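## Goltholm Guide Harness, Model 2

Rigid-handle harness for working guide and mobility dogs. Supplied to training programs and to individual handlers on a program's written order.

The body is a padded chest piece with a girth strap and a detachable U-shaped handle. The handle locks into two spring sockets and releases with a quarter turn. Weight without the handle is 900 g. The girth strap adjusts in steps and should sit two fingers behind the elbow – any closer and it rubs on long routes.

Sizing is by chest girth, measured standing, at the widest point behind the front legs. Dogs still growing should be fitted in the Prestow training vest and moved to the harness once girth has been stable for three months.

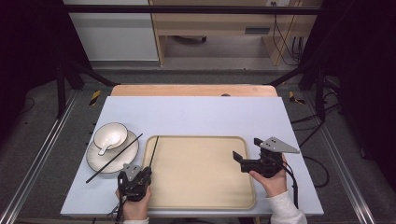

*Bowl and spoon on a saucer, with a tray alongside.*

### Specifications

| Item | Value |
|---|---|
| Part number | GH-111 |
| Weight, body only | 900 g |
| Socket test | 2,000 lock and release cycles |
| Handle lengths | Short, standard, long |
| Closure | Side buckle, left or right |
| Colors | White, yellow |

### Fitting and care

Handle length is set by the handler's height and walking posture. With the arm relaxed, the grip should meet the palm without lifting the chest piece off the dog. The Szekeres fitting chart lists starting lengths; final adjustment is made on a walk of at least one block.

Wipe the padding with a damp cloth after use. Remove the handle before hand washing the body in cool water. Do not tumble dry. Check the sockets for grit monthly, and replace the springs as a pair.

### Ordering

Harness bodies ship from the Zatham warehouse. Handles are sold separately and fit the earlier Model 1 body, though Model 1 handles do not fit this one. Spare springs, buckles and reflective sleeves are listed under Parts.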